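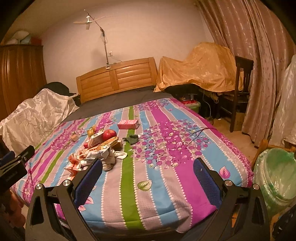 The trouble with the Hoden grip tool began with a tennis ball, or at least that's the object everybody at Gritov blames. For most of November the tool had been a joy to work with. You squeeze the handle, the padded fingers close, the sensors record how far they traveled, and later a robot arm tries to learn the same motion from what you did. Simple stuff, and wonderful to watch when it works!

Then the learned arm started crushing things. A bar of soap came back with two dents in it. A carton went flat. Soft toys survived, as soft toys do, and for a while that hid how bad the problem was, because a plush animal looks about the same at any pressure. The arm was closing farther than any person had ever asked it to, and it was doing so with complete confidence.

I love a good fault, and this one is a beauty. The team at Gritov first went after the software, which is where everybody goes first. They retrained the model from scratch. They threw out 80 recordings that looked odd and trained it again. The arm kept squeezing. Someone swapped the motor controller for a new one from Atinga, and for one happy afternoon the grip seemed gentler, until an apple ended up in pieces on the workshop floor in Evemden.

The answer was in the hand tools all along. Each one measures its opening from a zero point, the spot where the fingers just touch with nothing between them. You set it once at the start of a session. On one tool the zero had begun to drift as the day went on, a hair at a time, by a total of 2 millimeters before supper. Two millimeters doesn't sound like much until you think about what it does to a grip on a thin cardboard box.

So every recording from late in the day told the robot a small lie. The person had held the box lightly. The numbers said the fingers had gone well past its sides.
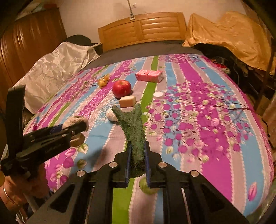 The grip tool closed on a fuzzy green object, with a second gripper at left.

Finding it took a wonderfully low-tech trick. The team cut a block of hard plastic to a known width and gripped it at the start and end of every session. If the two readings matched, the day's work was good. They went through 269 sessions this way, old and new, using whatever rigid item had been gripped more than once as a stand-in for the block. Of those, 61 had drifted enough to throw out.

The cause was a set screw on the finger linkage that loosened with use. A drop of thread locker fixed it. I held the repaired tool for an hour and could not get it to wander, and believe me, I tried (my forearm was sore the next day).

What makes me nervous is the safety side. The same learned grip was due to go into a trial where the arm hands objects to a person. The arm has a force limit, but it had been set high enough to lift a full water jug, and fingers are a lot softer than a jug. Gritov has now put in a lower limit for handovers, kept in the motor controller where the learned model can't touch it. The block check is part of every session too, morning and evening, and the arm is back to picking up cartons with their corners still square.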